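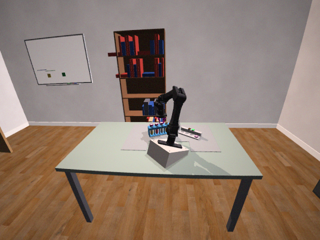 Sarmīte Org had 2,000 practice runs on the big screen at Stiriten and a grin she couldn't put away.

"Watch the lighting," she said. "Every run gets a new room color, a new camera spot, a little nudge to the rack. The arm never sees the same morning twice!"

Fatemeh Moradi pulled her chair over, still in her coat. She had come on the early train from Trotitz and hadn't had breakfast. "And the tubes?"

"Different every time. I stopped it from memorizing anything. It has to look."

They let it play. Reach, close, lift, over and over, in a room that existed only on the lab's oldest computer. Fatemeh had spent October writing a paper that said this wouldn't work without real practice mixed in, and she leaned so close that her nose nearly touched the glass.
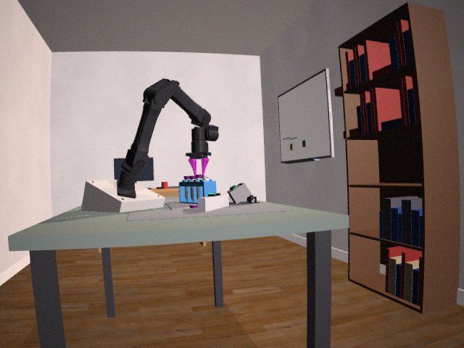 "How many clean grabs with the old method?" she asked.

"Out of the full set? 761."

"And now?"

Sarmīte scrolled down and moved her hand away from the number. Fatemeh read it, then read it again, and finally took her coat off.

"Only 20 misses," she said. "Twenty! Sarmīte, did you change the seed?"

"Twice. Same story both times, give or take a tube."

Fatemeh was already hunting for a pen. There was a real arm down in Nikesville, and the people there owed her a favor - a big one, if she remembered it right.

"Call them," said Sarmīte.

"I'm calling them," said Fatemeh, and wrote the number on the back of her train ticket.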